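Budgeting for hand-held gripper units: what should a first-year equipment plan include?

Community Help > Equipment and Purchasing > Planning and Budgets

Posted by Poonam Khurana
Tags: budgeting, hand-held grippers, spare parts, procurement

Our department is preparing an equipment request for the coming fiscal year, and I have been asked to draft the section covering hand-held gripper units for recording manipulation tasks. The work will take place in a two-level building with an open hall and a mezzanine, and operators will carry the units from one station to another during a session.

We have a preliminary offer from Taltbridge for the grippers and a separate offer from Pleltik for storage and charging equipment. The Taltbridge offer lists the units and a single set of contact pads per unit. It does not address replacement pads, spare camera modules, calibration, or operator training. Our finance office requires that all foreseeable costs for the first twelve months appear in the original request, and supplementary requests are seldom approved.

I would appreciate guidance on the following points. Which items are most often left out of a first-year plan of this type? Is it preferable to purchase all units at once or in two stages? Should the robot arm that will eventually use the recordings be placed in the same request? The arm is not expected before January of the following year.

Italo Serra
Accepted by the poster

I prepared a comparable plan for our institute and can offer the following on the basis of our first year of operation.

Contact pads should be entered as a consumable and kept apart from the equipment line. We ordered 53 replacement pads with the original purchase and had used all of them before the year ended. The supplier's lead time on the second order was considerably longer than on the first, and two of our units stood idle for part of that period. A pad should be replaced when the raised edges no longer hold their shape. Please ask Taltbridge to state the unit price of pads in writing, together with the period for which that price will be honored.

Camera modules are the second item that tends to be overlooked. Those mounted on a bracket outside the body of the tool are exposed whenever an operator sets the unit down or passes through a doorway. We now hold one spare module for every four units – a ratio we reached by experience and would recommend as a starting figure. Brackets and fasteners should be ordered at the same time.

With regard to staging, I would advise two purchases under one approved request. Our first stage covered enough units for a single shift and was limited to 300 hours of recording. The second stage was released after the operators had reported on weight, grip and cable routing. The supplier altered the handle between the two deliveries, and we would have been left with the older version throughout had we bought everything together.

The arm should be a separate request. Its installation, guarding and electrical work fall under different approvals in most institutions, and combining the two can delay both. You may, however, wish to mention it in the justification so that the reviewers understand the purpose of the recordings.

I would also suggest that the site be surveyed before the number of stations is fixed. Ceiling height, lighting on each level and the width of the walkways along the railing all affect how many operators can work at one time.

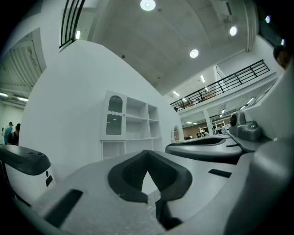

Items to enter in the first-year plan

Hand-held units, first and second stage
Replacement contact pads, with quoted unit price
Spare camera modules, brackets and fasteners
Charging and storage
Data storage, including one backup copy
Operator training, with paid time for attendance
Calibration at delivery and again at six months
Freight and insurance on returned units

Abbasi
Member

Agree on the pads. We paid 772 for a year's supply, and freight was charged on top of that, so check whether the offer includes delivery. Did not buy spare cameras and have not needed them so far.

jorkorero_lab
Member

One addition concerning data storage. Our plan was based on the file sizes given in the supplier's brochure, which assumed a lower recording quality than the one we selected. We completed 324 sessions and ran out of space well before the last of them. I would request a sample recording at your intended settings and calculate from its size. Training was also underestimated in our case – new operators required a full day, and the plan allowed two hours.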